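# Soft fingers, shared bench

*July 2020*
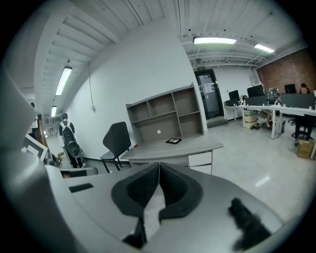
Dušan Živković has wanted a gripper he could carry around by hand ever since he joined the Drindamau workshop in April. "I love arms, but an arm stays where you bolt it," he says. "With this one you just walk up to something and try it!" He calls it Dorach, and the fingers are what he talks about most: two soft black ones facing each other in a V, with textured pads on the inside. The gray shell came later, and went through a lot of filament.

Magdolna Bognár worked on the fingers with him. "We poured the first set way too stiff," she says, laughing. "They couldn't hold a sponge. Dušan still has them in a drawer." The set they use now has been through 2,000 squeezes on her test jig, and she wants to run it again with a softer mix.

Parts have cost them 200 dollars so far. Next up is the wrist. "I've got a sketch," Živković says, already hunting for a pencil.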